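Home | Cells | Checklists | Incidents | Contact

Two-arm table cell, simulation check after the drawer fault
September 7, 2026, by Jeferson Guerra
3 comments | 12 shares

This list is for the Gretavstead model of the cell. In run 201 the left arm closed the drawer while the right arm was still inside its space, and the stop came too late. Please go through all points before the same program goes to the real arms.

1. Start position. Both arms clear of the cabinet and of the shelf. OK.

2. Objects on the table. Only the book, lower left, closed and flat. OK.

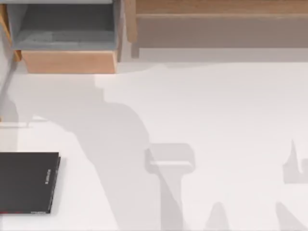 The drawer limit was wrong in the old file. It was set to 206 mm and the drawer in the model stops at 200 mm, so the arm continued to push. I corrected it and saved the file again. Comment: Mandach must confirm the value on the real drawer.

3. Distance between the arms. The warning did not come in run 201, because the Rondix monitor was reading only one arm. Now both are in the list. OK, but repeat after every restart.

4. Gripper close to the table. Move down at slow speed and look at the finger from near. It must not go into the table surface. Check also that the collision shape is switched on for the housing and not only for the finger. In my first test it was off. Corrected.

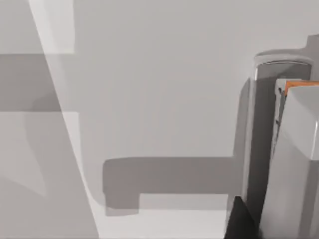
5. Stop button on the screen. Press it during a movement, three times. Both arms must stop together. Two times good, one time the right arm was late. NOT OK, fault 551 is open with Plattner.

6. Log file. Must show the name of the arm at each stop. OK.

Result: not released. Point 5 must be repeated.

Comments

Gwenllian Beddoe: Point 3, please write which arm was missing from the list.

Jeferson Guerra: It was the right one. I will add it.

Gwenllian Beddoe: Thank you. I keep the real cell locked until 551 is closed.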